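국경을 넘는 기차를 타기 전날, 집에서 해 둘 일

람홀름처럼 들리지만 현지에서는 라르크홀름이라고 읽는 Rarkholm 역에서 강 건너 Floltstead까지 가는 기차는 객차가 짧고 선반이 좁습니다. 출입국 심사를 받을 때 짐을 전부 들고 내렸다가 다시 타야 합니다. 이 구간을 여러 번 다니면서 집에서 미리 해 두면 편했던 것들을 적습니다. 다른 국경 열차에도 대부분 그대로 쓸 수 있습니다.

냉장고와 부엌

출발 사흘 전부터는 장을 보지 않습니다. 남은 채소는 썰어서 국거리와 볶음용으로 나누어 얼립니다. 대파는 물기를 닦고 썰어야 한 덩어리로 얼지 않습니다. 두부는 물을 빼고 얼리면 돌아와서 찌개에 넣기 좋습니다.

음식물 쓰레기는 전날 저녁에 버리고, 통은 식초를 조금 탄 물로 헹궈 뚜껑을 연 채 말립니다. 행주와 수세미도 널어 놓고 나갑니다. 싱크대 배수구에는 뜨거운 물을 천천히 붓는데, 펄펄 끓는 물은 배관에 좋지 않으니 한 김 식혀서 씁니다.

기차에서 먹을 것

Floltstead 쪽은 생고기와 껍질 있는 과일을 들고 들어갈 수 없습니다. 남은 사과를 가방에 넣었다가 심사대 앞에서 다 먹은 적이 있습니다. 주먹밥을 쌀 때도 고기 대신 볶은 김치나 단무지를 넣고, 심사 전에 먹을 만큼만 만듭니다. 밥은 한 김 식힌 뒤에 뭉쳐야 포장 안에 물이 맺히지 않습니다. 포장은 종이호일로 한 번 싸고 얇은 통에 담습니다. 비닐만 쓰면 밥알이 달라붙습니다.

물은 작은 병 두 개로 나눕니다. 큰 병 하나는 좌석 앞 그물에 들어가지 않습니다. 보온병은 뜨거운 물로 한 번 데운 다음 채우면 도착할 때까지 따뜻합니다.

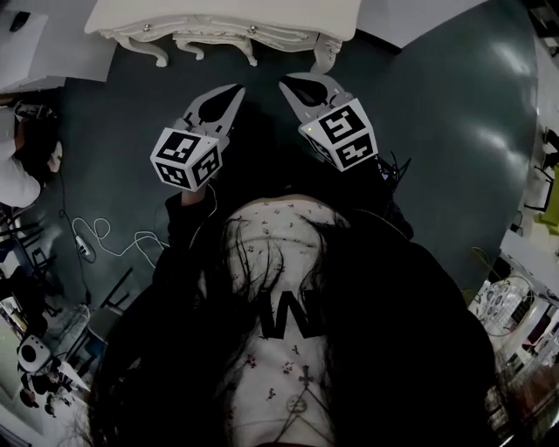
짐 싸기

가방은 무릎 위에 올릴 수 있는 크기 하나와 어깨에 메는 것 하나로 끝냅니다. 바퀴 달린 큰 가방은 Rarkholm 역의 계단에서 고생합니다. 승강기가 반대편 승강장에만 있습니다.

여권, 표, 입국 서류는 투명한 지퍼 주머니에 같이 넣고 가방 맨 위에 둡니다. 주머니 한쪽 모서리에 펀치로 구멍을 내고 끈을 꿰어 가방 고리에 묶으면 줄을 서 있을 때 떨어뜨리지 않습니다. 볼펜도 한 자루 같이 넣습니다. 심사대의 볼펜은 잘 안 나옵니다.

옷은 돌돌 말아서 세로로 세웁니다. 다시 꺼낼 때 아래쪽을 뒤집지 않아도 됩니다. 구김이 잘 가는 셔츠만 따로 접어 맨 위에 얹습니다. 객차 냉방이 세서 여름에도 겉옷 하나는 손 닿는 곳에 두어야 합니다.

잔돈

역 매표기는 지폐를 자주 뱉어냅니다. 편도 요금이 34이니 그 금액에 맞춰 동전과 작은 지폐를 준비합니다. 저는 다 쓴 필름통에 동전을 넣어 다닙니다. 구겨진 지폐는 마른 수건 사이에 끼우고 다리미를 약하게 해서 살짝 누르면 펴집니다. 두꺼운 책 밑에 하룻밤 두어도 비슷합니다.

시간표 붙여 두기

566번 열차가 아침 첫차입니다. 6월에 출발 시각이 조금 당겨졌으니 예전 시간표를 냉장고에 붙여 둔 집은 바꿔야 합니다. 저는 새 시간표를 종이에 옮겨 적고 앞뒤로 넓은 투명 테이프를 붙여 씁니다. 코팅기가 없어도 물이 튀는 정도는 견딥니다. 테이프를 붙일 때는 한쪽 끝부터 자로 밀면서 내려오면 기포가 덜 생깁니다.

막차 시각은 색을 바꿔 적습니다. 막차를 놓치면 Hamel까지 돌아가는 93번 버스밖에 없는데, 강을 따라 돌기 때문에 오래 걸립니다.

나가기 직전

가스 밸브를 잠그고 멀티탭을 끕니다. 냉장고 플러그는 뽑지 않도록 따로 표시해 둡니다. 빨간 실을 줄에 묶어 두면 다른 사람이 집을 봐 줄 때도 헷갈리지 않습니다.

화분은 받침에 물을 가득 채우지 말고 욕조나 대야에 젖은 수건을 깔고 그 위에 올립니다. 나흘까지는 이 방법으로 괜찮았습니다. 일주일이 넘으면 옆집에 부탁하는 편이 낫습니다.

창문은 다 잠그되 방문은 열어 둡니다. 옷장 문도 조금 열어 두면 돌아왔을 때 눅눅한 냄새가 덜 납니다.

돌아와서

가방은 현관에서 비우고 빈 가방을 뒤집어 텁니다. 바퀴나 바닥 면은 젖은 걸레로 닦은 뒤 방에 들입니다. 남은 외국 동전은 필름통째로 여권 주머니 옆에 두고, 볼펜과 끈도 빼지 말고 그대로 둡니다.

2025년 11월 23일에 요금과 버스 번호를 고쳐 적었습니다. 버스가 강변으로 돈다는 것은 Timo Engelhardt 씨가 알려 주셨습니다.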